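Reusable Plastic Tumblers, Tall Tapered Pattern
Catering and Canteen Supplies
Item 153

Description

The Sumamside tall tumbler is a reusable plastic cup for canteens, school dining rooms, meeting rooms and residential kitchens. It is taller than the standard water cup in this catalog and narrows gently from rim to base, so that cups of the same pattern can be nested for storage. The rim is finished with a thin rolled lip. There is no handle, and the outer wall is smooth and unprinted.

Tumblers are supplied in single colors. Mixed cartons are made up at the warehouse on request and carry the same unit price as single-color cartons. Customers who assign colors to floors, dining groups or beverage types should state the required split on the order form. Where no split is stated, the carton will be packed in equal quantities of the colors in stock at the time of dispatch.

Capacity

The tumbler holds 300 ml when filled to a comfortable serving level below the rim. It is suitable for water, juice, milk, iced tea and carbonated soft drinks. Customers serving canned drinks should note that a can with a larger volume than the tumbler will need to be poured in two stages, particularly where ice is used.

The tumbler is intended for cold and lukewarm drinks only. It must not be used for coffee, tea or soup served hot, and it must not be placed in a microwave oven. A lidded mug for hot drinks is listed separately under the Datov range.

Colors

Light blue and lime green are held in stock throughout the year. Other colors are brought in at intervals and are subject to availability. Slight differences in shade may occur between production runs. Customers who require an exact match with cups already in use are advised to send one cup with the order, marked for the attention of Anil Acharya, Product Office. Samples will be returned with the goods.

Washing and Care

Wash the tumblers before first use. They may be washed by hand in warm water with a mild detergent or placed in the upper rack of a dishwasher. In commercial machines, load the cups upside down in a cup rack and select a standard cycle. Scouring powder and steel wool will mark the surface and should not be used.

Stains from fruit juice and cola can usually be removed by soaking the cups for 2 hours in a solution of Clorinent cup cleaner, mixed as directed on the container, followed by a thorough rinse. Clorinent is available from the cleaning supplies section of this catalog and is not included with the tumblers.

Allow the cups to dry fully before nesting them. Stacks put away damp may become difficult to separate. Should this occur, stand the lower cup in warm water for a short time and turn the upper cup gently. Do not strike the rim against a counter. Cups with a cracked base or a split lip should be withdrawn from service.

Setting Out

For self-service counters and meeting tables, the tumblers should be placed upright with a gap between them, so that each cup can be lifted without touching the rim of its neighbor. The wider rim gives a convenient opening for pouring directly from a can or small bottle.
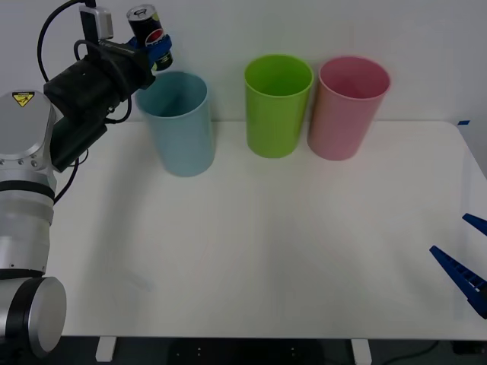 Tall tapered tumblers on a white table. Light blue and lime green shown with a Pepsi can. Beverage not included.

Ordering

Order by item number and color. Current warehouse stock across all colors is 2,763 pieces. Orders that exceed the quantity available in a chosen color will be shipped in part, with the balance to follow, unless the customer asks for a single delivery.

Annual supply agreements are renewed in August. Institutions holding an agreement may call off cartons at any time during the year at the agreed price. New agreements can be arranged through the Product Office.

Returns

Unused tumblers may be returned in their original carton. Cups that have been washed or used cannot be accepted unless they are faulty. Please report damage in transit before the carton is put into storage, and keep the outer packaging for inspection.

Related Items

Datov lidded mug
Ní Bhriain serving tray, large
Clorinent cup cleaner
Cup rack for commercial dishwashers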